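Three Hours in the Button Works at Drestitz

The train to Drestitz has 2 cars and one working restroom, and I can report on only the first of these from experience. It was July, the windows were the kind that open an inch, and the man across from me ate a whole smoked fish between Pruvov and the river. He offered me the tail. I mention this so you understand the frame of mind in which I arrived at the Atallah button works, smelling of somebody else's lunch and ready to be impressed by buttons.

The works opens its doors to the public once a summer. You sign a sheet promising to wear closed shoes and not to put your hands in anything, and then you wait in the yard until the group is large enough to be worth shouting at. Ours was led by Carla Khasawneh, who has worked in the dye room since she left school and who walks faster than any person I have ever followed. By the first staircase we had lost a couple with a stroller. They turned up later in the canteen, looking like the smart ones.

The cutting floor

Shell buttons start as shells. I know how that sounds, but I had never put the two ideas together, and I own several shirts. The shells come in sacks, go into a soaking tank for longer than you would think, and are then cut into round blanks with a tube-shaped saw under running water. The noise is like a dentist working on a horse. Carla explained the whole process at full volume and I caught every third word, so if you are a button person, please forgive any gaps.

After cutting come the blanks, after the blanks come the grinders, and after the grinders comes a drum full of pumice and water that turns all night. The old drum was called Nimel, after a former foreman who also went around and around and got there in the end. The new one has a number. Everyone still calls it Nimel.

Dyeing is done by eye. There is a wall of sample cards, 3865 shades according to the sign, and I would swear in court that at least half of them are beige. Carla picked two cards and asked us which was warmer. We voted. We were wrong. She put them back with the patience of a woman who does this trick every summer.

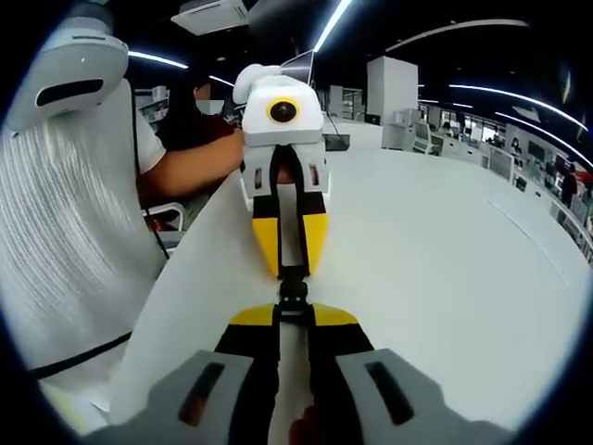 The canteen

Lunch was included in the ticket, and I had high hopes, having turned down the fish. There was dumpling soup, there was cabbage, and there was a second kind of cabbage for people who had found the first one too exciting. The soup was very good. I went back for more and was given cabbage.

I sat with a retired tailor who had come to the open day almost 31 times and still asked questions on the tour, mainly to check whether the answers had changed. He told me that a four-hole button should be sewn in two parallel lines, that the crossed style is for show-offs, and that plastic has its place, by which he meant the trash. He then looked at my cuffs for a while and changed the subject to soccer.

The shop

You leave through the shop, of course. The seconds bin is the thing to aim for: you fill a paper cup with rejected buttons and pay by the cup, and the line for it moved with real menace. I saw elbows. I may have supplied one. The finished cards of matched buttons on the back shelf cost more, and nobody was fighting over those, so if you need a full set for a coat, go straight there and save your ribs.

Practical notes, for anyone tempted. The tour starts at 10 in the morning and runs 3 hours if you count the soup. The stairs are steep and there is no elevator for visitors. Bring cash for the shop. The last direct train back leaves at 4:15, and the one after that goes by way of Pruvov, where you will wait on a bench with a clear view of a closed snack bar.

I took the one by way of Pruvov. I had my cup of buttons, no two alike, and spent the wait sorting them by shade on my knee. Mostly beige.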